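Skavis Folding Laundry Table

Home / Laundry / Tables and benches

$170 in white
$225 with the matching hanging rail
Free pickup, delivery worked out at checkout

Hi, Siu-ming here! I sell a lot of bits and pieces for the laundry, but the Skavis is the one I've got set up at my own place (the grey one, sadly discontinued, so please stop asking me for it). I used to fold everything on the bed, which meant going to bed with a pile of towels most nights. Never again!

It opens out from flat in under a minute, and the legs click when they're locked. Wait for the click. The top is smooth and wipes down with a damp cloth, and it has never caught on a jumper or a pair of tights, which was my big gripe with the old Lisov one we used to stock.

I do my socks first, then tea towels, then anything going on a hanger. My partner Ferenc thinks this is the wrong way round and starts with shirts. He's welcome to his opinion.
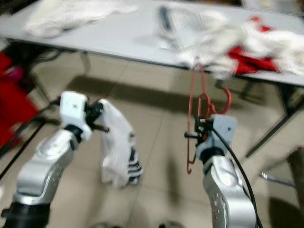
A sock at the white table, with a red hanger out as well.
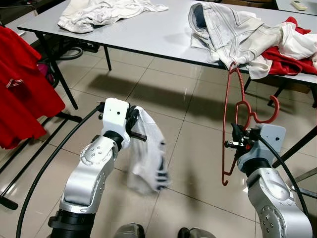
What you get

The table, a carry strap, four rubber feet (already fitted) and a little bag with spare screws. The rail comes in its own box and clips to either short end. It'll take around 9 shirts on hangers before it starts to lean, and I wouldn't push it with wet coats.

Colours

White is in stock now. Preda blue is due in June, and I've been told that before, so don't plan your laundry reno around it.

Good to know

Don't iron straight onto the top. Put a proper mat down, or you'll end up with a shiny patch like Pak-hei did on our shop floor model (now sold, at a very good price).
It stores behind a door if you've got a hand's width to spare.
The feet can mark soft vinyl, so pop some felt under them.

Returns and warranty

You've got 3 years on the frame and hinges. Keep your receipt, and email me a photo of the problem before you send anything back, because half the time it's a loose screw and I can just post you one.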